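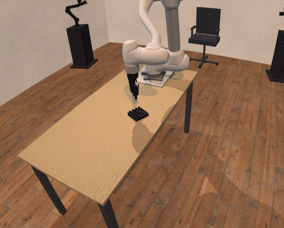
I've been on a downsizing kick since March, and the kitchen table was the first thing I really fretted over. Ours seats ten, and most nights there are two of us and a pile of mail. What I keep coming back to is a long wooden table on a plank floor, wood on wood, which my sister says is too much brown. I say put a rug down and hush! Anyway, I measured the new place in Clornumdale and the dining nook is 13 feet long, so the big one may get to stay after all.

Sizwe Cele wrote in to ask what I did with the leftover chairs. Two went to my nephew, and the rest are in the garage - don't tell my husband I called it "temporary" again.
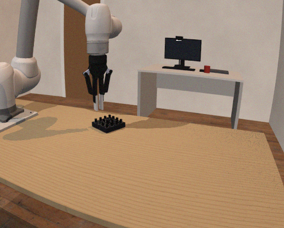
Still on my list

I have 26 boxes of books to get through, plus the good dishes, which I can't seem to part with (I tried, I put them all back).

The stove is next. The new one has touch buttons and I miss my knobs already. Give me a plain dial with little white marks around it and I'm happy.

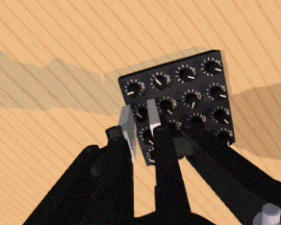
Next month

Closets. Send me your tips, please, I need them!

Last updated: March
Home | Newsletter | Past Issues | Contact
368 shares | 13 comments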